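Visit notes, Setar veneer and drying works, 2/2/19

The site sits on the river side of the main road, behind the old grain store. Nelu Dinu met us at the weighbridge and took us round against the flow of material, starting at dispatch and ending at the log yard. He prefers it that way for safety reasons: the forklifts then face you as they come.

Setar runs five kilns. Four are conventional heat-and-vent units, brick built, with side loading. The fifth is a vacuum kiln supplied by Bendum and used only for thick stock and for small orders where the customer wants a narrow moisture band. Charges are stacked on 20 mm stickers, and the stickers are kept dry under their own roof. Talha Rizvi asked about sticker stain on the paler species. Dinu said it had been a problem until they stopped mixing old and new stickers in one charge.

The control room is a converted office above kiln two. Schedules are still written out by hand on a card before being entered, and the card stays with the charge until it ships. Florin Nedelcu, the shift lead, showed us a September card for a load of beech — 24 entries, two of them corrected in red.
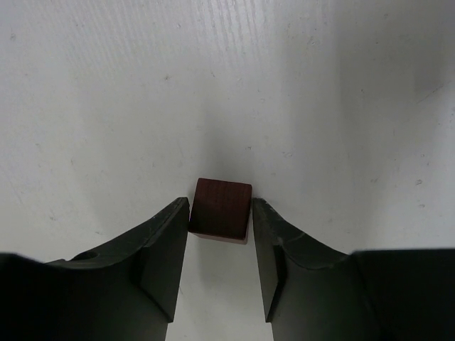 Moisture is checked with a pin meter at the stack and by oven-dry samples in the lab. The lab is one room with a balance, two ovens and a sink. Samples are cut well in from the board end, weighed, dried at 103 °C until the weight stops changing, and weighed again. Tincuța Enache runs this and keeps the offcuts by species in labeled drawers. She finds the pin meter reads high on the denser reddish timbers and applies her own correction table, which we were allowed to copy.

The veneer side was less interesting on the day. The slicer was down for a knife change and we saw only the clipping line and the press. Press temperature is held by a Flullow controller, and the operator had no complaints about it.

Points to follow up:

- Ask Dinu for the vacuum kiln energy log.
- Compare Enache's table with ours on 200 mm samples.
- Catinca Bratu to check whether Pongsiri can supply stickers in the same section.

Parking is on the left past the weighbridge. Bring your own ear protection.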